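About Us: Tostbridge Shared Workshop

A small robotics workshop in a big old shed, open to anyone who likes making things move

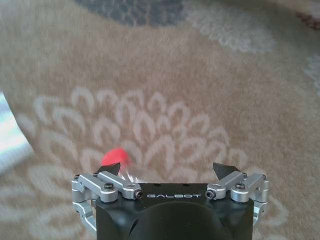 Ehsan Malik
Founder and Workshop Lead

Hello, and thanks for dropping by our page! Tostbridge began in my own garage, where I spent one very cold July trying to get an arm to pick things up off the floor (socks, mostly, and the lids of jars) and quickly ran out of both bench space and people to ask. I put a note up at the library, a few neighbours came round with their own half-finished projects, and before long the car was living on the street and my family was asking, quite kindly, when they might have it back under cover.

These days we have a proper home in the shed behind the old Robichaud joinery, with 12 benches, good light, a kettle and a soldering corner with a fan that rattles. We have 40 members at the moment. Some are retired fitters and sparkies who know more about bearings than I ever will, some are still at school, and a good many had never held a hex key before their first evening with us.

What we do

Most of our members are building something of their own, and most of those somethings are meant to tidy up, fetch or sort. Floor work is our favourite subject. A gripper that behaves nicely over a bare bench can get into all sorts of strife over carpet, where a small thing sits down in the pile and a busy pattern gives the camera plenty to think about, so we do a lot of our testing on rugs and we're always glad of another one. The "GALBOT" gripper, with its silver linkages and black angular fingertips, is the one visitors tend to ask about first, and you can learn a great deal about parallel jaws just by looking at where the joints sit.

Haoran Lei looks after the software side. He wrote Navlow, the little program we use to record a pickup and play it back slowly afterwards, and he's very patient about explaining it, even to those of us who need telling twice. We've now got 3000 recorded pickups on the shelf, good and bad, and any member is welcome to use them at home. The bad ones are the most useful, in my opinion, and certainly the most fun to watch over a cup of tea.

Our other long-running project is Cavex, a slow, low cart that is supposed to carry an arm from room to room without taking the paint off the door frames. It has had three sets of wheels so far. I have high hopes for the fourth!

How we work

We share tools, we label our boxes, and we write down what we changed before we go home. Jaws get opened and power gets switched off before any fingers go near a joint. Beginners start with a Tuesday evening at the bench beside mine, where we strip down a simple gripper, clean it, and put it back together (leftover screws go in the jar, and the jar is getting full).

Coming along

Our next open night is 24th February. Doors open after tea, there's parking in the lane, and there's room for 20 visitors, so please send us a note through the contact page if you'd like a spot. Bring your project in whatever colour and condition it happens to be, or just bring yourself and have a look round. Kids are welcome with a grown-up.

Warm regards from all of us in the shed,
Ehsan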